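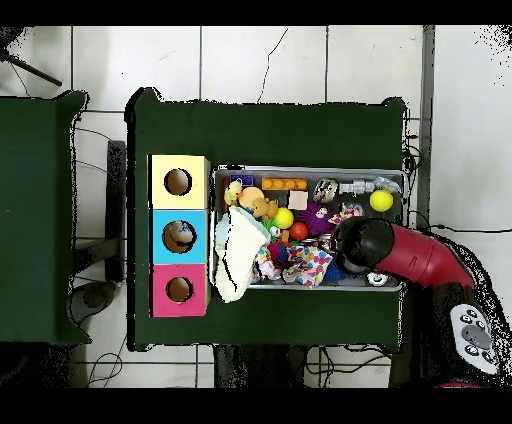 2023-10-18

Ok, quick one before I have to be somewhere else. Sick notes. Medical certificates, doctor's notes, whatever your place calls them. I want them gone for anything under four days and I'm tired of being polite about it.

You wake up with gastro. You know it's gastro, everyone in the house has had it. What you need is a bucket, a bathroom and to be left alone. What your employer needs, apparently, is for you to get dressed, get on a bus and sit in a waiting room next to somebody's newborn so a doctor can spend six minutes writing "unfit for duty" on a form. The doctor didn't examine anything. What's there to examine? You told her you'd been throwing up, she believed you, and she typed it.

Your manager could have believed you for free.

I paid $77 for my last one. Seventy-seven dollars for one day off, in June, on a wage where that's most of a week's groceries. I have leave owing, it's in my contract, I'd earned it. And I had to buy it back at the counter.

People in offices don't always see this. If you're salaried and you've got a laptop you just say "bit crook, working from home" and lie on the couch answering the odd email. No certificate. No one asks. It's the warehouse, the kitchen, the call centre, the aged care roster where the rule bites. The lower the pay the more paper they want. I've worked on both sides of that and the difference is embarassing.

At Stendell, where I did four years, there were 700 of us and the rule was one day off, one certificate, no exceptions. It came in after a bad winter. The thinking was people were chucking sickies and the paper would stop it. So what happened? If you've gone to the trouble of getting to a clinic, the doctor says take three days, be on the safe side. And you take three. Of course you take three, you've paid for it. Before the rule you'd have had your one rotten day and been back for the morning shift.

Iveta Slanina did the rosters then and she kept a tally, for her own sanity I think. 346 certificates in the first year. 174 of them were for longer than the person had asked for when they rang in. She took it upstairs. Upstairs said thanks very much. Rule stayed.

And the other thing people do is come in. Sick. Nobody likes writing that down but we all know it. Can't get an appointment till Thursday-week, can't afford the walk-in place, so you dose up and go to work and cough on the whole line. Then it's four people off. I sat beside a bloke who was grey in the face, sweating, still taking calls, and the team leader walked past and said good on you mate. Good on you! 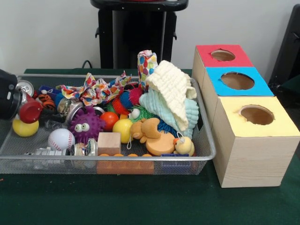 Vilém Koubek read a draft of this and wrote back that I was letting the bludgers off too easily. He runs a crew of his own and he says every crew has one, the person whose back goes out before every long weekend, and if you scrap the certificate what's he supposed to do about them? Everyone else picks up the slack and they get sour about it, and fair enough. He'd keep the rule and have the company pay for the appointment.

Right. Fair question, and I've thought about it more than I wanted to.

First, the long weekend person already has a certificate. Always. They're the best organised person on the crew. They know which clinic does them over the phone and what to say. The rule doesn't touch them at all, it catches the single mum with a kid's ear infection who didn't know she needed a seperate one for carer's leave.

Second, if one person is a problem then talk to the one person. That's what a supervisor is for. It's an awkward chat, I get it, I've had to do it and I hated it. But blanket rules are how managers get out of having awkward chats, and then two hundred people who did nothing wrong pay for it.

Paying for the appointment is better than nothing. I'd take it tomorrow. Still sends a sick person out of bed though, and it still fills up a doctor's morning with people who need soup. My own GP has a sign up about it now. Try getting in to see her when you've found a lump.

Zurnik dropped theirs. Smaller outfit, different trade, so don't wave it round as proof of anything. Urmila Sachdeva works there and told me it's just a text to the supervisor by six, with a proper conversation if you're off more than three days. She said the conversation is mostly "are you ok, do you need anything." She said the first time it happened she thought she was in trouble.

Says a lot about the rest of us, that.

So what I'd do. One to three days, your word is enough. Day four, a certificate, and the company pays. Pharmacist's note counts the same as a doctor's. Carer's days the same as your own. If someone's got a pattern, sit down with them, privately, and have the decency to ask if something's wrong before you decide they're a liar. Sometimes there is something wrong. Sometimes it's the job.

And if you're in a union, put it in the log of claims. It's cheap, costs them next to nothing, and I'd bet most of the floor would rank it above a lot of the stuff we usually argue over. Ours came up last round and got traded away in the last hour for a better locker room. Nice lockers. I'd still rather stay in bed.

More on casuals next time, who don't get any of this, paid or otherwise. That's a whole other rant and I've run out of lunch.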